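Rodeck Tenants Told to Find Somewhere Else for Their Stuff

Residents of the Rodeck apartments have until Friday, December 12, 2025 to clear their belongings from the hallways, which in some cases means moving a decade of good intentions back indoors.

Building manager Peiyu Ding sent the notice last week after a fire inspector needed 10 minutes to get from the elevator to the stairs. Bikes, strollers and one kayak were listed by floor.

"I was told it was temporary," Ding said of the kayak, which arrived in May.

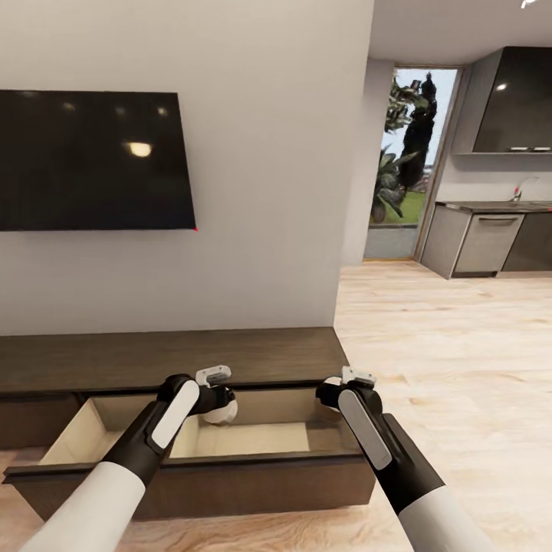
What happens to anything left out after the deadline?

It goes to the basement for two weeks, and getting it back costs $70.

Boyang Su, who lives on the eighth floor, has already shifted his boxes inside and says he can still reach most of the kitchen. He has asked whether the roof counts as a hallway - it does.

A second inspection is planned for the new year. The kayak's owner has not come forward.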